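Setting up cell two

The drinks cell at Fluvport is built around a two-armed machine on a white pedestal, and most of the work in keeping it running is done before either arm moves. Lovisa Kristiansen has looked after it for Sketance for two years. Her log for the cell runs to 2,456 entries, the greater part of them concerning cameras, cables and finger pads.

The task used for acceptance is a carrying one. The arm takes a copper-coloured wire bottle rack by its coiled handle, lifts it, and sets it down at a marked point beside a tray.

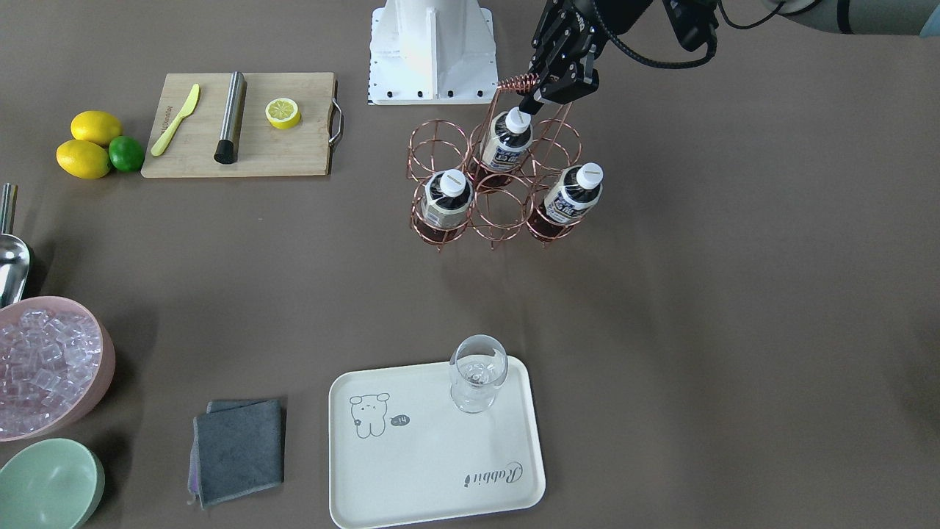
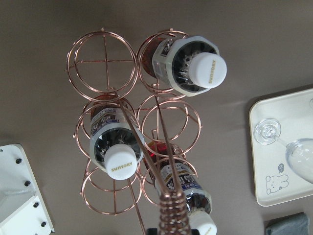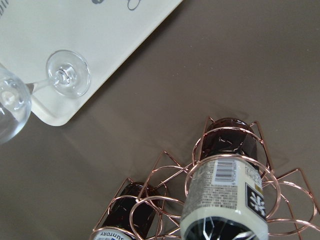
The handle is a poor thing to grip. A coil of thin wire gives the fingers a few narrow lines of contact where a solid bar would give a face, and the load hangs from it on a central post. If the fingers close off centre, the rack turns as it leaves the table and the bottles shift in their rings. Kristiansen sets the closing force low at first and raises it in steps until the rack can be lifted without turning. She then backs off one step and repeats the lift. If the turning comes back, the pads are worn and the force setting is left alone.

Pads are changed as a pair. The old ones are cut away, the finger faces wiped with alcohol, and the new ones clamped overnight. The gripper is homed afterwards with nothing between the fingers, as the new pads alter the zero position. Missing this step is the commonest fault in the log. It shows up as a grip that reports closed slightly early, and it has twice been mistaken for a failing motor.

Calibration follows. The cell is watched by one fixed camera and by small cameras on the wrists, and the views have to agree about where the table is. Azra Vlachou, who wrote the procedure, uses a flat printed target fixed at 15 positions across the work area. The routine solves for each wrist camera in turn and reports an error in millimetres. Anything over two is rejected and the mount screws are checked before a second attempt. She will not accept a third run on the same mount without taking it off and cleaning the seat.

Wire is harder on the cameras than a box or a cup would be. It is thin and shiny, and from overhead the rings lie across one another, so that the depth reading tends to pass through the rack and settle on the table. Clear glass behaves in much the same way. Vlachou's answer was to change the lighting and leave the software as it was. The two lamps were moved outwards and fitted with diffusers, which took most of the glare off the metal. Exposure is now locked. On automatic it drifted whenever a pale object came close to the lens.

The wrist cable is inspected every 500 cycles. It needs enough slack to form a loop through the full turn of the wrist, but a long loop can catch on taller objects. The mark on the sleeve shows where the clip should sit. The first cable, supplied by Mita, lasted almost a year before a conductor broke inside the sheath at the clip. The picture dropped out only when the wrist was rolled past a certain angle, and the fault took four days to find. Its replacement is a more flexible type made up by Vukčević, and it was fitted in March with the clip moved further back along the link.

Pedestal bolts are tightened in a crossed pattern and marked with paint. A broken paint line means the base has moved, and the full calibration is then repeated from the first target position.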